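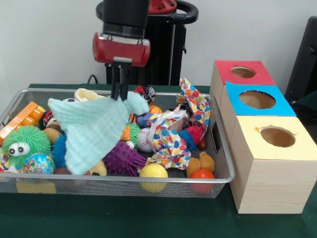 Reading time: 2 min

3.2 Household storage and the reuse of outgrown goods

Much of the work on secondhand exchange between families deals with the point of sale or donation. Less has been written on the months before that, when outgrown items stay in the home without being used. Chaturvedi and Semaan call this period "holding" and treat it as a stage of ownership with its own habits. We follow their term here.

Our interviews took place in Premimville, a mid-sized town with two charity shops and a parent-run exchange that meets in August. We spoke with adults from 30 households, all with at least one child under 10. Each interview was held in the home and covered three topics: where outgrown goods are kept, who decides that an item is finished with, and what finally causes it to leave. Participants were also asked to keep a short log for 15 weeks, writing down each item that entered or left holding. Two households stopped the log early, and their entries are left out of the counts below but kept in the discussion.

Most holding took place in shared containers. Parents seldom set aside one box for clothing and another for playthings. Blankets, soft toys, and small plastic pieces went into the same basket or bin, usually whichever one was closest to the room being cleared (Figure 4). Several participants said that mixing made the later sorting slow enough that they put it off until a move or a visit from relatives. One mother described finding a baby blanket under a layer of bath toys three years after she had last looked for it.

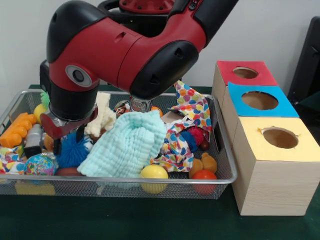
Figure 4. Toys and fabrics stored together in a wire-mesh basket.

Of the items logged, 94 were recorded as leaving the home during the study period. Some 30 of these went to relatives or friends without any sorting, in the same container they had been held in. The rest passed through a charity shop, the August exchange, or the trash. Textiles were more likely than hard toys to be kept back at the last moment, and knitted items most of all. Participants gave sentimental reasons for this, but they also mentioned doubt about whether a shop would accept handmade goods. Neither shop in Premimville has a written rule on the matter.

The Prajapati scale of attachment, which was built for furniture, did not fit these cases well. It asks owners to rate one object at a time, while our participants tended to talk about the contents of a container as a whole. When pressed, they could name two or three things in it and were unsure of the others. We therefore report attachment at the container level in Section 4 and return to single items only where the log allows it.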